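Support > Manuals > Two-Arm Table Station > Section 5

Products Manuals Downloads Training Contact

We use cookies to remember your language and the manual you opened last. Accept Settings

Skolisum Two-Arm Table Station
Set-up and Operating Guide
Revision date: 04/02/2019

5. Rules for tasks with containers and lids

5.1 Purpose of this section

This section gives the rules of good practice for tasks in which one hand puts an object into a container, or in which one hand opens or closes a lid. It is written for the operator who starts the task and for the person who is responsible for the cell. Please read Section 3 (Stop functions) and Section 4 (First power-up) before you continue.

The rules here do not replace the safety rules of your own workplace. If your workplace has a stricter rule, follow the stricter rule.

5.2 Preparing the table

1. Remove everything from the table which does not belong to the task. Tools, cups and paper must go outside the reach of both arms.

2. Wipe the table with a dry cloth. If it was cleaned with liquid, wait until the surface is fully dry before you place the container.

3. Put the container at the center position, where both hands can reach it. The lid hinge must point in the direction that is written on the task sheet.

4. Check that the container stands flat. Push it lightly with one finger. If it rocks, turn it or choose another container.

5. Check that the lid moves freely over its full travel. A lid that sticks must not be used in a task.

6. Keep all people at least 60 cm outside the marked reach line while the arms have power.

Note: Use an empty and clean bottle for the first trials, also when the final task will use a full one. Close the cap firmly. A bottle with liquid needs the permission of the cell responsible.

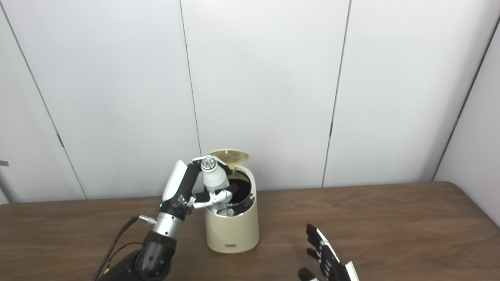 5.3 Placing an object into the container

1. Select the task on the operator panel and choose Slow. The Slow setting must be used for the first five cycles after every change of object, container or table position.

2. Decide which hand is the working hand and which is the waiting hand. Write this on the task sheet. Do not change it during a run.

3. Start the approach. The working hand must come to the opening from above, with the object held steady.

4. Pause the task when the object is over the opening. Look at the distance between the fingers and the rim on all sides. If you cannot see it well, walk around the cell, outside the line - never lean over the table.

5. Continue the task. The fingers should open only when the lower part of the object is inside the container.

6. Let the working hand go up to its free height before any other movement starts.

CAUTION: Do not catch an object that is falling. Let it fall, press Stop, and wait until both arms stand still.

CAUTION: The waiting hand is also under power. An open hand which does not move can start to move at any moment. Treat it in the same way as the working hand.

5.4 Cables

Cables which run on the outside of an arm need their own check, because the joints can pull them or pinch them.

1. With the power off, move each arm by hand through the full path of the task.

2. Look at the cable loop at the wrist and at the elbow. The loop must be long enough that it never becomes tight, and short enough that it does not touch the container.

3. Check that every connector is seated straight. Do not pull on the cable to test it. Hold the connector body.

4. If you use the Eteck cable clips from the accessory kit, close them until you hear the click.

Replace a cable when its outer cover has a cut, even a small one. Tape is not an accepted repair.

5.5 Opening and closing a lid

1. Set the grip force for lids to level 2. Higher levels can bend a thin rim or break a hinge.

2. Check on the panel that the waiting hand is outside the path of the lid. The lid needs more space than people expect, especially when it opens with a spring.

3. Let the fingers touch the lid before the arm makes the opening or closing movement. A lid must be guided and not hit.
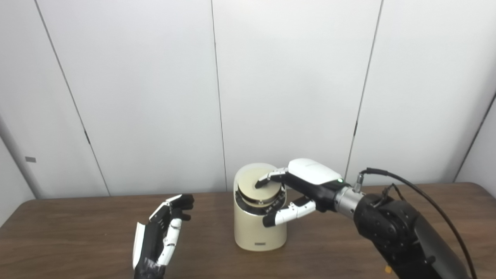 4. When the lid is at the end of its travel, the fingers must release before the arm moves away. If the container is lifted or dragged, press Stop and reduce the force by one level.

5. Put the container back to its center position only after you pressed Stop and the panel shows Arms Safe.

Note: A container can walk a little on the table with every cycle. Check its position again after roughly 64 cycles, or sooner if the table is very smooth. A thin rubber mat is allowed, if it lies flat and does not reach past the container by more than a finger's width.

5.6 Records

Write down each change of object, container, grip level or speed in the cell log. Sites which use the Galtus log book will find the right page under "Task changes". Sites with the Ersoy panel software can enter it directly on the panel, but a signature on paper is still required.

For cleaning of the hands between tasks, go to Section 6.

Previous: 4. First power-up Next: 6. Cleaning and care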